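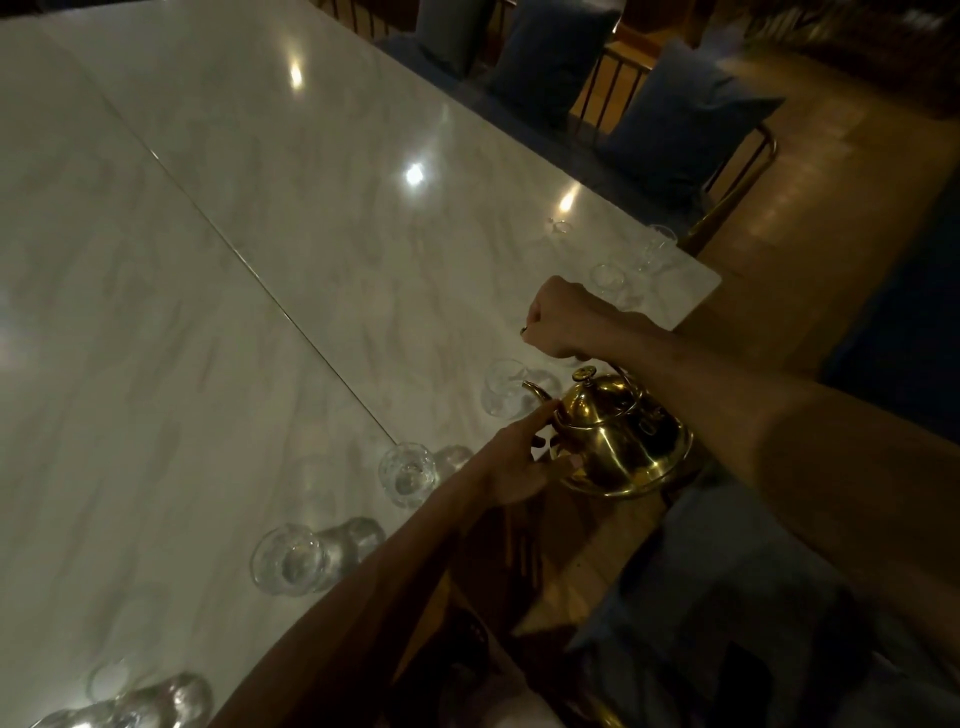
Tetera de latón y vasos de té sobre una mesa de mármol.

El mármol: una piedra que se transformó bajo tierra

Cuadernos de Ciencias de la Tierra para escolares
Museo de Minerales y Rocas de Stondholm
Nivel: segundo ciclo de educación primaria

El mármol se encuentra en muchos lugares conocidos: en el suelo de un portal antiguo, en la encimera de una cocina, en la fachada de un banco o en la estatua de una plaza. Es una roca natural que se extrae de la montaña. Su historia comienza, en la mayoría de los casos, en el fondo del mar.

¿De dónde procede?

Hace millones de años, en mares cálidos y poco profundos, vivían multitud de animales con concha y pequeños seres con esqueleto duro. Cuando morían, sus restos caían al fondo y se acumulaban en capas. Con el paso del tiempo, el peso de las capas superiores apretó las inferiores y el conjunto se endureció. Así se formó una roca llamada caliza.

Algunas calizas quedaron después enterradas a gran profundidad, a menudo cuando los continentes chocaron y levantaron cordilleras. Allí abajo la temperatura y la presión son muy altas. La caliza no se fundió, pero sus granos crecieron y se unieron unos con otros, como las piezas de un rompecabezas muy apretado. El resultado fue el mármol.

Los geólogos llaman metamorfismo a este cambio. La palabra viene del griego y significa «cambio de forma». Las rocas que han pasado por él se denominan rocas metamórficas. La pizarra de los tejados es otra de ellas.

¿De qué está hecho?

El mármol se compone principalmente de un mineral llamado calcita. La calcita pura es blanca o transparente, y por eso el mármol más puro es blanco. Si se observa con una lupa un trozo recién partido, se distinguen pequeños cristales que brillan como granos de azúcar.

¿Por qué tiene vetas?

Las vetas son líneas o manchas de otro color que recorren la piedra. Se deben a materiales que estaban mezclados con la caliza, como la arcilla, la arena o los restos de plantas y animales, o que llegaron más tarde disueltos en el agua y rellenaron sus grietas. El grafito produce tonos grises. El óxido de hierro da colores rojizos y amarillos. La serpentina tiñe la roca de verde.

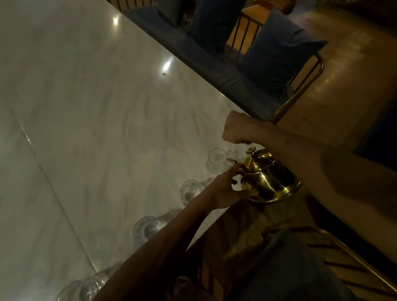

Cuaderno n.º 6 · Página 117

En los mármoles blancos con vetas grises, como el de esta mesa, el dibujo puede recordar al humo. No existen dos bloques con el mismo dibujo. Cuando una superficie es grande, los marmolistas suelen unir varias placas, y entre una y otra queda una línea recta y fina que se llama junta.

De la cantera al taller

El lugar del que se extrae la piedra se llama cantera. En la cantera de Pirnero, que los grupos escolares pueden visitar en septiembre, los bloques se separan de la montaña con un cable cubierto de diamantes diminutos. El cable gira a gran velocidad mientras se riega con agua, que lo enfría y evita que se levante polvo.

Un metro cúbico de mármol pesa más de 2.500 kilogramos, de modo que los bloques se mueven con grúas y máquinas cargadoras. En el taller se cortan en placas, que luego se lijan con piezas cada vez más finas. Al final la superficie queda tan lisa que refleja las luces del techo. Este último trabajo recibe el nombre de pulido.

¿Es una piedra resistente?

El mármol soporta bien el peso y puede durar siglos. Sin embargo, la calcita es un mineral bastante blando. En la escala de Mohs, que ordena los minerales del 1 al 10 según su dureza, ocupa el número 3. Una punta de acero puede rayarla.

También le perjudican los ácidos. El zumo de limón y el vinagre atacan la calcita y dejan marcas sin brillo. Por la misma razón, la lluvia ácida desgasta las estatuas situadas al aire libre.

Actividad para el aula

Se necesitan un trozo pequeño de mármol sin pulir, un trozo de granito, vinagre, un cuentagotas y una lupa. La actividad se realizará siempre en presencia de una persona adulta.

1. Coloca las dos piedras sobre un plato.
2. Deja caer unas gotas de vinagre sobre cada una.
3. Observa con la lupa durante unos minutos.
4. Anota en tu cuaderno en cuál de ellas aparecen burbujas.

Las burbujas son de dióxido de carbono, un gas que se desprende cuando el ácido reacciona con la calcita. Si cuesta verlas, pide a la persona adulta que raspe un poco la piedra y repite la prueba sobre el polvo.

Vocabulario

Caliza: roca formada en gran parte por calcita, a menudo a partir de restos de seres marinos.
Cantera: lugar del que se extrae piedra.
Junta: línea de unión entre dos placas.
Metamorfismo: transformación de una roca por efecto del calor y la presión.

Texto revisado el 27 de agosto de 2023. Se autoriza su reproducción con fines educativos.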